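Stock market index futures

A stock market index future is a standardised contract to buy or sell the value of a share index on a set later date, at a price agreed when the contract is made. No shares change hands. At expiry the difference between the agreed price and the final level of the index is paid in cash, after which the contract ceases to exist.

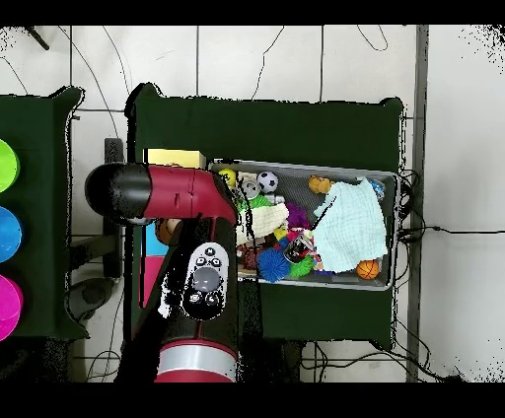

By the Markets and Exchanges desk, Bindo Reference

Contract value

The value of a contract is found by multiplying the level of the index by a fixed sum of money known as the multiplier. The Drivell Composite contract, listed on the Skornovstead Exchange, has a multiplier of 20 crowns. When the index stands at 1000, one contract therefore represents 20,000 crowns of shares. A rise of one point is worth 20 crowns to the holder of a long position and costs the holder of a short position the same amount.

Multipliers are occasionally reduced when an index has risen so far that a single contract becomes too large for smaller investors. Existing positions are then either left to run until expiry or exchanged for a greater number of the new contracts.

Margin and daily settlement

Buyers and sellers do not pay the full value of the contract. Each lodges a deposit, called initial margin, with a clearing house, which stands between the two sides and guarantees payment to both. At the close of each trading day the clearing house compares every position with the official settlement price. Gains are credited and losses are debited the same evening.

A member whose account falls below the required level receives a margin call and must restore the balance before trading resumes. Positions may be closed without the member's consent if the call is not met. Margin rates are reviewed regularly and are usually raised when prices are moving sharply.

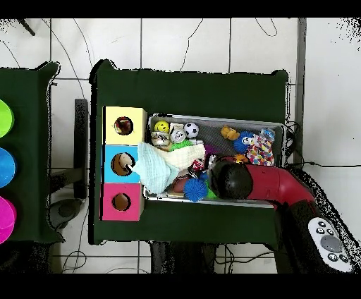
Stacked boxes in yellow, blue and pink, with a metal bin of toys to the right.

Relationship with the cash index

The price of a future seldom equals the level of the index itself. The holder of a future receives no dividends but is free to earn interest on money that would otherwise have been spent on shares. The theoretical or "fair" price is the index level plus interest to expiry, less expected dividends. Where interest exceeds dividends the future trades above the index; where dividends are larger it trades below.

Arbitrage firms buy whichever of the two is cheap and sell the other, and their dealing normally keeps the gap close to its fair size. The gap narrows as expiry approaches and closes when the contract is settled.

Trading hours

Many index futures are traded outside the hours of the underlying share market. Their movements before the opening are widely reported as a guide to the likely direction of share prices, although news published in the interval may alter the picture entirely. Overnight volumes are generally thin.

Uses

Pension funds and insurers sell index futures to protect a portfolio against a general fall in prices without disposing of the shares. Fund managers who have received new money may buy futures until suitable shares have been chosen. Other participants trade solely on their view of the market, and their losses may exceed the margin first deposited.

See also: Clearing house; Fair value; Margin call; Tedesco All-Share Index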